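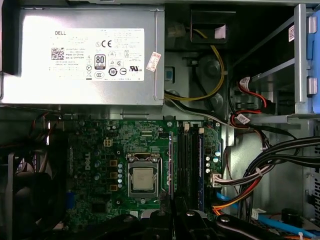 Wrist camera view, open Dell tower with the memory module still in its slot.

Open day at Firnside, the disassembly cell

sturnoslow_k
I was at the Firnside open day in June and spent most of the afternoon at the cell where the arm takes old desktops apart. The processor was already exposed, with no heatsink on it, and the arm was working over the board. Folke Sjögren explained the steps to us and answered every question patiently, also mine, which were many. He told us they have run 937 machines through the cell so far. I was impressed. Has somebody else visited?

farel60
I was there in the morning group. Nice people, but I am less impressed. For one memory module I could finish the whole case by hand and drink my coffee too.

sturnoslow_k
By hand you are faster, I agree. But would you do 2,000 of them in one season? My wrists would not allow it.

Zeman
I work in repair, so I looked mostly at the cables. There is a thick bundle in black, red, orange and white across the lower right, and red data cables looping below the cage. For me this is the difficult part – a memory slot is always stiff and straight, a cable lies as it wants. Did he say how they deal with it?

sturnoslow_k
Yes, I asked this. For now a person cuts the ties and unplugs the cables, and the arm does only memory and processor. He said it openly.

farel60
So it is half a robot and half a person. The invitation promised "automatic disassembly".

Zeman
I think you are too strict, farel60. The invitation also said "work in progress", in the second paragraph. I would still like to see it try one of those blue SATA cables.

sturnoslow_k
They plan another visit in autumn. I will write here when I know the hour.

farel60
Please do. I will come, and I will bring a stopwatch.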